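Repair evenings return to the Purba Street library

The long tables in the back room of the Purba Street library will be busy again from the second Wednesday in October, when the popular repair evenings start up after their summer break. Doors open at 6 p.m., and anyone with a toaster that won't toast or a lamp that flickers whenever the cat walks past is warmly invited to bring it along.

The evenings began two years ago as a small experiment, with a borrowed soldering iron, a sewing machine and a very large pot of coffee. Since then 336 items have been carried in through the side door, among them radios, hair dryers, a cuckoo clock, several much-loved stuffed bears and one accordion, which took three visits and a good deal of patience before it would hold a note.

"People come in a little embarrassed, as if they should have known how to fix it themselves," said Natália Simões, who started the evenings and still keeps the sign-in book in her own careful handwriting. "Then they sit down, somebody hands them a screwdriver, and before long they're telling you about the aunt who gave them the mixer in the first place. I missed that over the summer, I really did."

Visitors are asked to stay with their item while it is being worked on, and to lend a hand if they feel up to it. There is no charge for the help, though a jar by the door takes coins toward thread, fuses and glue. Larger appliances such as washing machines and refrigerators can't be accepted, and neither can microwaves.

New this fall is a sewing corner run by Glória Guerreiro, who spent 19 years doing alterations at the Jutska dry cleaners before she retired this spring. She will be showing beginners how to replace a zipper, turn up a hem and darn a sock so that it doesn't rub – the last of these, she says, being the thing she gets asked about most often at the grocery store. Her table has room for only a few people at a time, so it's a good idea to put your name down at the front desk beforehand.

The library is also asking households to look through their drawers for spare chargers and adapters. A bin will stand beside the returns cart all month, and anything in good order will go to neighbors who need one.

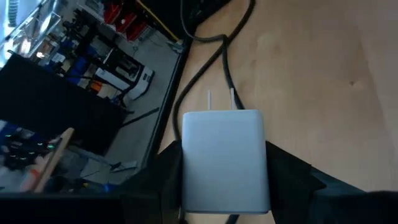
A two-prong power adapter. Spare adapters can be dropped off at the library throughout October.

Parking behind the building is limited in the evening, but the Cimo Avenue bus stops just across the street and runs until 10 p.m. Coffee will be served, and cake is always welcome if you happen to be baking.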